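Trimgate Community Kitchen
Progress report to the Cillard Fund
11 Sep 2020

The fruit table has been in regular use throughout this reporting period. Karabo Matlala remains responsible for ordering, and Rosimeire Peixoto for sorting and setting out the fruit before each session. Of the 600 portions planned under the grant, 33 remain to be served.

Oranges and pears continue to form the greater part of each order. Larger pears are sorted by hand and kept apart from the softer fruit, as bruising was the main cause of waste in January.
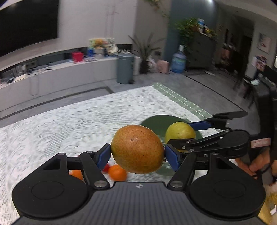

Waste has fallen in each of the past three months. Deliveries from Kolář now arrive on the morning of use – a change requested in our previous report – and fruit is no longer stored overnight.

One matter is outstanding. The second set of table linens has not been purchased, and we ask that this line be carried into the next period. Ms. Matlala will submit the revised budget within seven days.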